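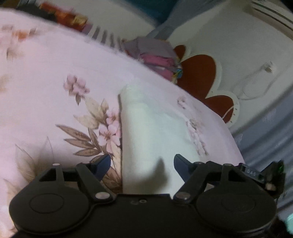
We went to the Furthorpe textile fair on May 29, 2025, and I'm still finding lint in my handbag. Parking was ten bucks, which stung a bit, but the old Adier mill makes up for it. What a building! Three floors of looms, quilts and people arguing happily over thread.

The bedding hall

Started upstairs with the sheets, as you do. Loads of florals this year, mostly soft colours, and I'm a sucker for pale pink (my sister says I've got Nan's taste and I'll wear that). A folded cream-green cloth on a pink floral sheet is pretty much my dream spare room.

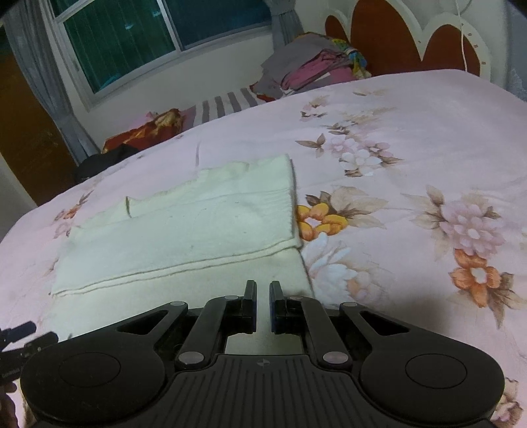
The dye demo

The Le Goff dye demo started at 11 and was packed, so get in early. They did onion skins, then indigo, and the smell was something else – my favourite cardigan still has it. I asked about fixing colour on old cotton and got a proper long answer, plus a handout I've already lost.

Lunch was a pumpkin scone from the Zavik van out the back. We had 2 each. No regrets. 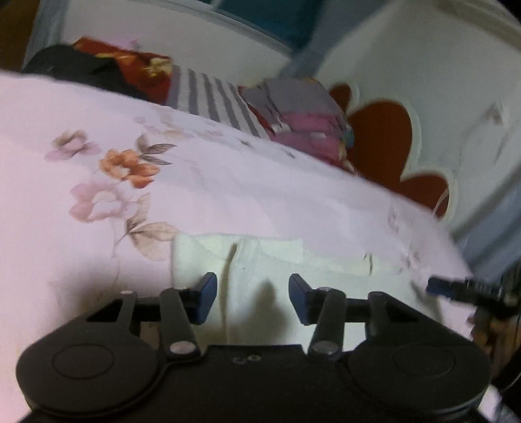 Would I go again?

Yep. The remnant bins were picked over by mid-afternoon and there weren't enough chairs, but I came home with linen for cushions. They're running a smaller one in August, just the quilts I think.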